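4. What people keep, and what they keep it in

4.1 How I got to tins

I went into the Lerdale interviews wanting to talk about clutter. That was the word in my funding application and it was the word on the flyer I pinned up at the library. It lasted until the second kitchen I sat in, when a retired bus driver told me (kindly enough) that she didn't have any clutter, she had things she was keeping. So I dropped my word and took hers, and the rest of this section is about keeping.

My sample was 60 households, 14 of them on the Flores side of the river where the houses are older and the closets are tiny. I asked everyone the same opening question: show me something you've held on to that you don't use. Then I shut up, which is harder than it sounds and which I got better at as the summer went on. By August I could sit through a very long silence while somebody dug around in the cupboard over the fridge.

What I expected was clothes, and I did get clothes, along with cables and a great many instruction booklets. What I wasn't ready for was packaging. People kept boxes, jars, tins, bags with good handles, ribbon, the stiff cardboard that comes inside shirts. And they were so much more cheerful about it than they were about the clothes! A coat that doesn't fit anymore comes with a little speech about losing weight or a daughter who might want it. A nice tin gets picked up, turned over and tapped on the bottom. "It's a good tin," one man said, and he clearly felt the interview could have ended there.

4.2 The promise of a lid

Trajkovski has a lovely phrase for this in her work on pantry storage. Mateja Trajkovski calls it "standing readiness," the feeling that a container is already doing its job by being empty and available. I used to think this was a bit generous. My first round of notes has the words "just never got thrown out" in the margin several times, and I meant it as a criticism of the theory.

I've come around, mostly on account of lids. When I went back through the transcripts I noticed how often people proved a container was worth keeping by closing it for me. They'd press the lid down and lift it off again, sometimes more than once, and they'd talk about the fit. Boxes with torn flaps went in the recycling in the same households where boxes with a snug lid had followed the family through a couple of moves. A participant I'll call the Gistby Road grandmother had a whole shelf sorted by how well things shut. She kept her sewing needles in the best one, and the runner-up was waiting for something to deserve it.

So readiness is real, I think, but I'd tie it to the hands more than Trajkovski does. Her participants filled in diaries. Mine were standing next to me with the thing in their grip, and you say different stuff about a tin when you're holding it.

4.3 Gifts, gadgets and the paper at the bottom

Cookie tins and tea tins were the old reliables, and they came with stories about the person who gave them. Newer packaging was a different animal. Plenty of people had kept a box from some piece of electronics, and hardly anyone had a story about it. They had a reason, usually resale or returns, and the reason had often expired. One Wednesday evening I talked with a couple who still had the carton from a Joltura lamp they'd given away years before. Neither could say why, and they got into a (friendly) argument about it that runs for pages in the transcript.

Metal packaging sat in between. It has the heft of the cookie tin and the manners of the gadget box, and people were torn over whether it counted as something nice or something official. The printed insert had a lot to do with this. You open a handsome tin and at the bottom there's a sheet of tiny regulatory text in more languages than anyone at the table can read (Figure 9). Nobody I met had read one all the way through. Quite a few had left the sheet where it was and put their own things on top of it, spare keys or foreign coins or batteries of uncertain health, so that the fine print ended up working as a drawer liner.

I asked why they hadn't taken it out. The answers were all over the place. A few people thought they might need it, a few had forgotten it was there until I pointed, and one teenager told me it would feel rude. I don't have a tidy account of that last one, but I keep coming back to it. She'd emptied the tin, scratched her initials in the bottom and filled it with guitar picks, and she still felt the paper belonged to the tin and not to her.

4.4 A note on numbers

Readers of an earlier draft wanted a percentage here, and I've resisted. Some homes let me see every shelf and others let me see the one drawer they'd tidied before I came, so any figure out of 100 would be comparing visits more than households. What I can say is that packaging came up without my asking in home after home, on both sides of the river, and that the tone changed when it did. People relaxed. Section 5 takes up what happened when I asked them to pick one container and let me carry it out the door.
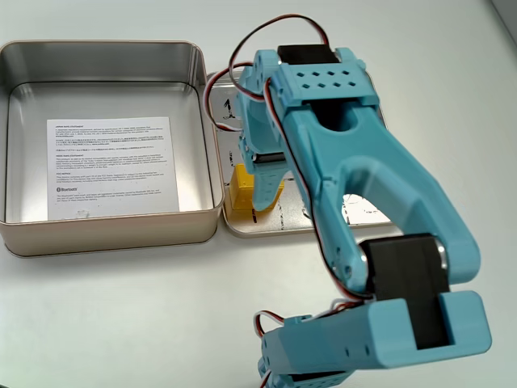
Figure 9. Open metal tin with its printed insert lying in the base and the lid set down alongside.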